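Unit 2: Sorting at the Point of Discard
Household and Office Waste Streams, course handout
Prepared by Agathe Marty

Read this before the bench session. Unit 1 covered collection routes and the transfer station; the present unit deals with the step that comes before collection, when a person with an item in hand decides which container it goes into. Errors made at this step are expensive to correct later.

2.1 Terms

Stream: a class of material that is collected and processed together.
Commingled collection: several streams in one container, separated at a facility.
Source separation: streams kept apart by the user, one container each.
Contaminant: any item in a stream that the processor for that stream does not accept. A clean aluminum can is a contaminant in a glass stream.
Residue: what is left after sorting and has no buyer.

2.2 The three-stream layout

The layout used in this course has three open containers in a row, labeled BOTTLE, PLASTIC and CAN. It follows the scheme used in the Femville office buildings, where paper is handled separately by the cleaning contractor and does not enter the exercise.

The label BOTTLE means glass. The wording was kept on purpose, as it is the wording found on the Femville containers, and it produces the most common error in the unit. A clear plastic drink bottle is a bottle in everyday speech. A user who reads the label by shape puts it with the glass; a user who reads it by material puts it under PLASTIC. Labels that mix a shape word with a material word should be expected to cause this. In your write-up, propose a replacement set of three labels and state whether each one names a shape or a material.

2.3 Containers and labels

Open-top containers are preferred for bench work because the contents can be checked without handling. For public areas the usual choice is a lid with a shaped opening: round for bottles and cans, a slot for paper. Restrictive openings reduce contamination but slow the user down, and items are then left on top of the lid.

Labels go on the front face, at the same height on every container, in capitals, one word each. Avoid symbols in the first trial. The Hundau survey in your reading packet used both words and symbols and could not separate the effect of the two. 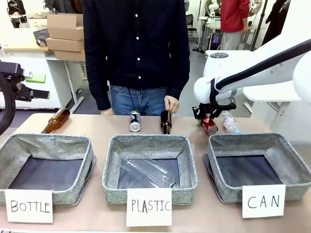
Spacing matters less than order. Containers placed edge to edge work well provided the order stays the same at every station in a building. If the order changes between floors, regular users make more errors than visitors do, as they have stopped reading the labels.

2.4 Identifying the material

Glass: heavy for its size, rigid, rings when tapped. Brown, green and clear glass may be one stream or three depending on the buyer. For this unit, color is ignored.

Plastic: light, flexes under finger pressure. Drink bottles are usually PET, with a cap of a different polymer. Leave the cap on unless the local rules say otherwise. Sleeves and paper labels stay on as well – the processor removes them.

Cans: aluminum or steel. A magnet separates the two. Drink cans are mostly aluminum, food cans mostly steel. Both go under CAN here.

Items made of more than one material (a glass jar with a steel lid, a carton with a foil lining) are covered in Unit 3.

2.5 Measuring contamination

Contamination is reported by count or by mass. The two can differ widely. One glass bottle among many aluminum cans is a small share by count and a large one by mass.

Contamination by count = (wrong items / total items) x 100

Worked case. The Leblanc audit logged 2,946 items in the can stream. Of these, 17 were wrong.

17 / 2,946 x 100 = 0.58 percent

State the basis every time. A figure given without "by count" or "by mass" will be marked as incomplete.

2.6 Bench procedure

Work in pairs, one person sorting and one recording.

Set the containers in a row at the front of the table, labels facing out. Lay the items behind them, some upright and some on their sides, in no particular order. Pick up one item at a time. Say the material aloud, then place it. Do not drop glass. The recorder notes the item, the container chosen and any hesitation longer than two seconds. Corrections are allowed but must be recorded as corrections.

Repeat with the order of the containers reversed.

2.7 Reading

Branov, course reader, chapter on container design
Hundau survey, summary tables only
Leblanc audit, method section and can stream results

Write-ups are due before the Unit 3 lecture. Include the raw tally sheet.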